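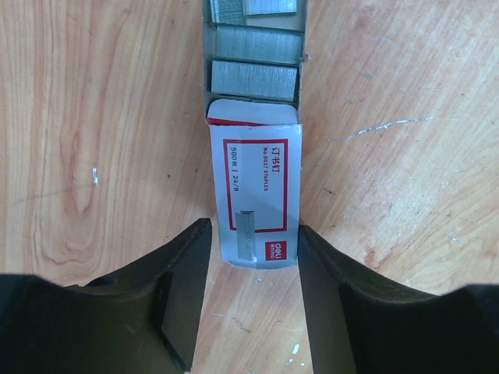 Thygesen has released revision 2 of its packing standard for small office consumables, effective 2019-10-17. The standard covers staples, paper clips, pins and refill leads sold in cardboard cartons of up to 3302 grams gross weight. Staples are the product group most affected by the change. They are normally supplied as pressed strips in a narrow cardboard box, and an open box with silver strips resting at different heights inside it is a familiar sight on any supply shelf. Under the earlier text, a carton could pass inspection with no limit on how far the strips moved in transit. Revision 2 sets such a limit and defines how it is measured.

Scope of the change

The revised text replaces the single drop test with a drop test followed by a vibration test. Cartons are conditioned overnight at room temperature, dropped on one face, one edge and one corner, then placed on a vibration table in the shipping position. After the test, the carton is opened and the contents are checked for broken strips, bent legs and damage to the inner lining. A strip that has split into two or more pieces counts as broken, whatever the size of the pieces.

Trial results

The test method was tried out in September at the Skatel packing laboratory under the direction of Bimla Kaushik. A total of 257 cartons from current production were tested. Cartons with a tuck-in end flap showed fewer broken strips than cartons with a glued flap of the same board weight. Board weight alone had little effect. The full data tables are in Annex B of the standard.

"The old drop test told us whether the box survived," said Kaushik. "Buyers were asking about the contents. The vibration stage gives them a figure they can write into a purchase order."

Labeling

The side label must now state leg length, wire gauge and strip count in type no smaller than the product name. Color coding by leg length remains optional. Existing printed stock may be used until it runs out, provided the batch code is legible.

Availability

Revision 2 is available to license holders through the Prukance document portal. Printed copies can be ordered from the Stovau office. Suppliers holding approval under revision 1 do not need to reapply but must submit one test report at their next scheduled audit.

Technical questions: Lalit Gautam, Packing Standards
Press contact: Oana Cârstea, Thygesen, Stovau office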